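Round Tables: A Gallery from the Drinundale Furniture Days

March 16, 2023

I have been going on about round tables for years, and this February I finally had a whole hall of people to go on at! The Furniture Days at Drinundale drew makers, restorers and plain old table lovers, and my small corner of it was given over to tops with no corners at all. I've gathered my favorites on this page with a line or two for each. The entries are notes from my own pad.

A word on why round. You can always squeeze in one more chair. Everyone can reach the bread. Kids run past without catching a hip on anything, and a small room feels bigger the minute the old rectangle goes out the door. I grew up eating at one, so I'm biased, and I don't mind at all.

The Breakfast Table

Hajnalka Kozma brought this one in the back of her station wagon, wrapped in two quilts. It's a compact thing with a center post, sized for a pair of coffee drinkers and a newspaper spread wide open. She found it in Fokov with one foot missing and turned a new foot herself. I had to ask her which one it was, and I still guessed wrong the next morning.

The Card Table

Small, light and a little wobbly in the best way. Bence Győri learned every card game he knows at this table, and he had a deck out before the doors opened. The felt is long gone, and he's left the bare top as it is — good decision, I think, because the worn patches by each seat are the best part of it.

The Warm One

Oh, this color! A deep orange-brown that made me want to sit down and order soup. The grain is what really got me, soft and streaky, with long lines running across the top on the diagonal. I like a finish that lets the streaks do the talking, and against a plain gray floor that wood just glows.

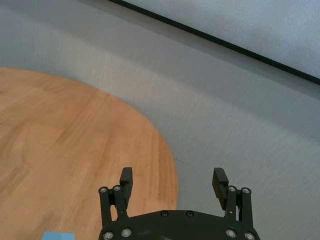
Botond Szekeres and I stood over it far longer than we meant to, talking about edges. He's a believer in leaving the curve simple, with no carving and no fancy molding, and a top like this makes his case for him. If you're putting a round table on a cool-colored floor, go warm with the wood. You won't regret it.

The Long-Lunch Table

Irén Kocsis calls it that, and her family has earned the name. It opens in the middle for an extra leaf, which turns the circle into an oval and a quiet lunch into a party of 9. The leaf has spent most of its life in a closet, so it's a shade darker than the rest. Irén likes the stripe. So do I!

The Workshop Table

Meinrad Lüthi rescued this one from the Mekonnen workshop, where it had been holding up paint cans for 37 years. He scraped it back by hand over most of a winter and stopped before it got too pretty. There are still rings on it, and one blue splash near the rim that he says is staying put.

If You Have One at Home

Bostow hosts the next gathering, and I'd love to fill the hall with round tops of every size. Bring yours along, or just bring a picture and a story. Scratches are welcome, and so are mismatched chairs. I'll be the one at the far end, running my hand over somebody's table and asking too many questions about the varnish.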